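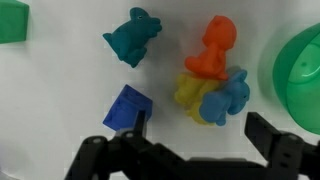 Toy stall at the Primthorpe car boot: what do you charge for the small stuff?

gatepost_len
I've had a pitch at Primthorpe since May and have reached the stage where the sensible things have all gone. The push-along trolley went before I'd got the table legs down. What's left is the small stuff: rubber animals, plastic blocks, things that came out of party bags and should have been allowed to stay in them. I own tubs of it.

I've been asking 50p each and selling almost none. People pick up a dinosaur, look at it fondly, tell me their lad had one, and put it back. Do I drop the price, bag it all up, or accept that I'm running a small museum?

mrs_tarpaulin
Bag it. Clear bags, a pound a bag, one decent thing at the front where it shows. Parents don't want to stand there while a four-year-old chooses a single rubber animal, because that takes until closing.

Dobbin77
Disagree with the above, and I've disagreed with it before on the Biltton thread. Bags look like what's left after a clear-out. Spread it on a plain table, 20p each, six for a pound. The child does the choosing and the parent is so relieved at the price that they look at the rest of your stall. I sold a standard lamp that way.

mrs_tarpaulin
You sold a standard lamp because it was a fiver and it worked.

Dobbin77
It did not work.

Yaryna Horobets
I do Biltton and Quezada most weeks and I'd say it depends on the field. Biltton is families, so loose on the table is fine. Quezada is dealers until mid-morning and they won't touch anything loose. They want the whole tub at one price and they want to be rude about it first. I once had a man offer me 4 pounds for a tub, walk off in disgust at my refusal, and come back twice to be disgusted again. He paid seven.

Also wash them! Warm water, washing-up liquid, an old toothbrush for the faces. A clean rubber animal is a toy and a sticky one is somebody else's problem.

gatepost_len
They've been washed. My wife came down on Tuesday evening and found the bath full of them and went back up without speaking.

pennyfarthing_sue
Careful with washing the hollow ones with a hole in the bottom. They take in water and you never get it all out, and then a toddler squeezes one on your stall and it's been in there a month. I keep those out altogether.

Second thing, sort out anything really tiny before you sell to people with babies. I have a separate box marked for older children and I do say it out loud as well. Some buyers don't read signs. Some buyers don't read the sign that says TOILETS.

culvert
Has nobody asked whether it's worth the pitch fee? More than 2000 bits of plastic went through my hands last summer (I kept a notebook, don't start) and I reckon I earned less per hour than I did on my paper round. Give the small stuff to the playgroup and use the table space for tools. Tools sell in the rain.

mrs_tarpaulin
Our playgroup has a notice up asking people to stop bringing it.

culvert
Then tip it in a free box at the front of the stall. Gets people to stop.

Dobbin77
A free box gets people to stop at the free box. I've tried it. One chap took the box.

Yaryna Horobets
There are a few things worth pulling out before anyone bags or tips anything. Any animals in a matching set, because people who've lost one will pay silly money for one. Anything from Prurken, if you're lucky enough to find the farm range, though check the feet for the name as there are plenty of lookalikes. And building blocks ought to go in with other blocks by size. A stray block on its own is worth nothing, a shoebox of them is worth three or four pounds all day long.

gatepost_len
I have looked at a great many feet this evening. No Prurken. One says 1636 and nothing else, which I chose to believe was the date until my daughter stepped in.

pennyfarthing_sue
Mould number, probably. Or batch. Price it as an antique and see who bites.

tinlid
Long-time reader, and I'm on the buying side. From where I stand the bags are a pain because there's always one thing in there my kids want and nine I'll be selling to you lot next year. I'd pay 20p for the one. I wouldn't pay a pound for the ten. But my sister is the exact opposite and loves a bag, so there you are, no help whatsoever.

mrs_tarpaulin
Your sister sounds lovely.

gatepost_len
Right, I'm going to do half and half on Sunday. Loose ones at 20p on the left — six for a pound, as instructed — bags on the right, blocks in a shoebox at the back. Hollow ones have been retired. I'll report takings if they amount to anything.

culvert
What's your pitch fee there now?

gatepost_len
Eight quid, ten with a van.

culvert
So forty animals before you've paid for the grass.

gatepost_len
I have the animals. That has never been the difficulty.

Dobbin77
Put something bright at the corner nearest the path, and don't tidy up too well after people have been rummaging. A straight row looks as if you'd mind.

Yaryna Horobets
Agreed on that one, for once. And bring change. Everyone at Primthorpe turns up with a twenty.

Recent threads
Gazebo weights: is sand in a milk bottle enough?
Jigsaw, 1440 pieces, seller swears complete. Do you count?
Quezada gates opening earlier, anyone know?
Best flask for a six-hour pitch
Biltton: dogs under tables (locked)
What sold and what came home again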